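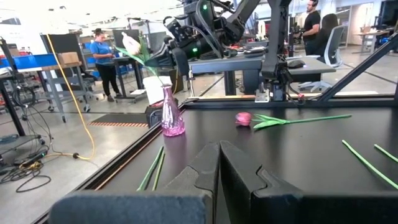
About Planham Flower School

Planham is a small school for people who want to learn to arrange flowers and to keep them fresh at home. We teach adults in the evening and on Saturday morning. Most of our students have other work. They are nurses, bus drivers, office people, a few retired persons, and once we had a whole family who came together with the grandmother.

The school was started by Tae-yang Ryu, who is still the main teacher. He learned the trade in a wholesale flower market, where he began by washing buckets and cutting stems before the shops opened. He says that the buckets taught him more than the books. Until today every course at Planham starts with the cleaning of vases and tools, and new students are sometimes surprised by this.

How we teach

A group has six students at the most. We tried larger groups in our first year and the teacher could not reach everybody before the end of the lesson, so we went back to the small number. Each student has a place at the table, a knife, a pair of scissors and a vase. You can bring your own vase if you like, and many do, for you will learn best with the one that you will use at home.

The basic course is called Mai. It has simple arrangements with one kind of flower or two. We spend the first evenings on single stems, and it is more difficult than it sounds. With one stem in a vase with a narrow neck, you must decide the length, the side and the lean, and there is nothing else to hide behind. Tulips are good for this lesson. They continue to grow after cutting and they turn to the light, so the arrangement of the evening will look different in the morning. We ask the students to watch this at home and to tell the group about it the next time.

After Mai you can take the second course, Stimley, which is named after the street where we had our first room. It is about larger pieces for tables, entrances and family parties. For this course we ask that you have finished Mai or have similar experience. If you are not sure, please write to us and we will talk about it.
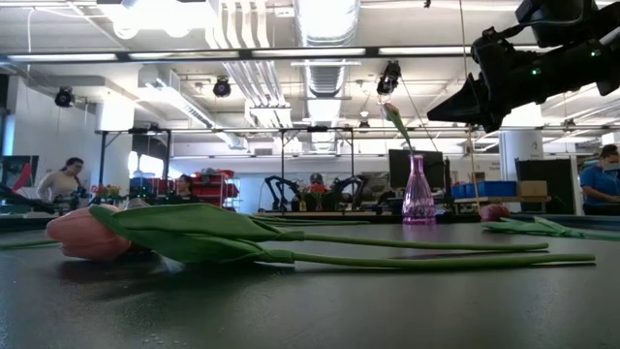 Stems should be cut again each time the water is changed, with a clean knife, and the leaves that would stand under the water line should be taken off. We repeat this in every lesson and we know that we repeat it. Most of the questions that we receive by e-mail are about flowers that did not last, and the answer is very often in the water or in the cut.

Where our flowers come from

We buy in the season as much as possible. In spring we have tulips, daffodils and branches, and in summer there are dahlias and many kinds of grasses from growers near the town. In winter we buy less and work more with evergreen and dried material. Green waste from the lessons goes to the compost of the garden behind the school.

Prices and places

The Mai course costs 277 dollars, with all flowers included. A single Saturday lesson is 129 dollars. You take home everything that you have made. To reserve your place we use the booking service Gestix, and you will get a message when your payment has arrived. If you must cancel, please tell us two weeks before the start, and we will move you to another group without cost.

The school is closed in August. The new groups begin after that, and the dates will be put on this page as soon as they are fixed.

Visiting us

You are welcome to come and see a lesson before you decide. Please call first, for the room is small and the door is locked during class. The entrance is at the side of the building, next to the bicycle stand. There is one step at the door, and we have a ramp which we will put out for you when you ask.

Page updated 16 Jun 2025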